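Flanwood Opens Its Own Button Workshop, With Repairs for Any Coat That Needs One

FLANWOOD, October — Starting this month, anyone with a coat that won't close can bring it to the new Plitano workshop on the second floor of the old Ogundipe dry goods building and get it buttoned up again. Plitano repairs and refits buttons, snaps, toggles and hooks on outerwear of every kind, and it holds a stock of 3000 buttons sorted by size, shank and color so that a close match can usually be found while the owner waits.

The workshop is the work of Alvar Sundqvist, who spent 13 years altering coats in the back of a dry cleaner before setting out on his own, and Jairo Ayala, a leatherworker who moved to Flanwood from Prarnent two winters ago. They met over a bag of mismatched toggles at an estate sale and have been buying up old button stock together ever since.

"People give up on a coat so quickly," said Sundqvist. "The lining is good, the sleeves are good, the pockets are good, and it hangs in the closet for six years with one button missing! We want those coats back out on the street."

Cloth coats will make up most of the work, but Ayala is especially happy to see leather on the table. Leather doesn't close up around a needle hole the way wool does, so every stitch has to go back through a hole that already exists or be placed with real care. He uses waxed thread, a small backing button on the inside, and a thread shank long enough to let the front edge lie flat when the jacket is fastened.
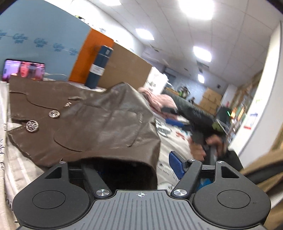
Can a button be replaced if the leather behind it has torn?

In most cases it can. Ayala glues a thin patch of matching leather to the inside of the front, lets it set overnight, and sews the new button through both layers, so plan on leaving the jacket until the next afternoon.

Simple jobs on cloth are done on the spot. A full set on a long coat takes a day or two, and anything with covered buttons takes longer, as those are made up by hand from fabric the customer brings or from a hidden part of the hem. Metal buttons can be cleaned but won't be polished unless the owner asks — plenty of people like them dark.

Plitano will also run an evening class for beginners, with 20 places each session. Students learn to sew a flat button, a shank button and a snap, and they're welcome to bring their own mending. Needles, thread and scrap cloth are supplied. The first class starts at 6:30 p.m., and a second one on buttonholes will follow if there's interest.

The workshop is also looking for old buttons. Loose jars, sewing boxes and single odd ones are all wanted, and a lot of 2000 from a closed mill store in Prarnent is still being sorted in the front room, where visitors are free to dig through the trays.

Plitano is open from 10 a.m. to 5 p.m. Use the side stairs and ring the bell at the top.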